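Ticket 131 - laundry room washer, Brolstead house
Opened by: Selma Živković
Assigned: Dinesh Arumugam
Status: open, waiting on part

Problem: quits mid cycle, clothes come out soaking. Third time in February. White Hisense front loader, program names all in Chinese so half of us are guessing what the dial is set to.

Log

1. Checked the dial. Bezawit read the panel for us off a translation app, we'd been on the wool program for who knows how long. Moved to cotton, 1000 spin. Ran 15 min then stopped again. Something small and green in the drum, upper right thru the glass - Khôi says not his.
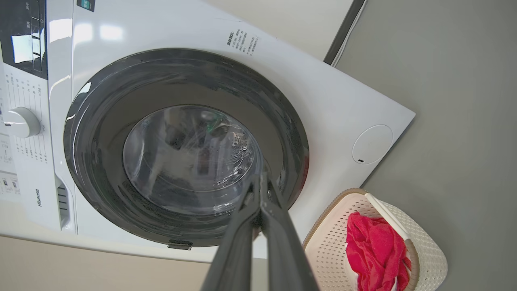 2. Drain filter. Round cap on the front, right side. Towel down first, it leaks alot. Got out a hair tie and some gray fluff. Put cap back hand tight.

3. Short test, 7 min rinse and spin, nothing in it. Finished fine. So it does spin when empty.

4. Test with one item. Used the red one with the white stripes, cream basket with the tan rim is the one for test stuff, pls don't put your own things in it.

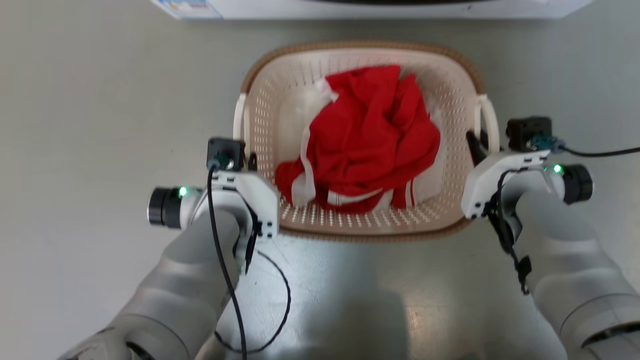 Stopped again on spin with that one in. Drain hose at the back has a kink where the machine got pushed to the wall, pulled it forward a bit and straightened it. Better but still slow to empty. Meron thinks pump. I think pump too - ordered one from Trikent, no date yet.

Until then: small loads only, low spin, and dont force the door if it's still locked.

Dinesh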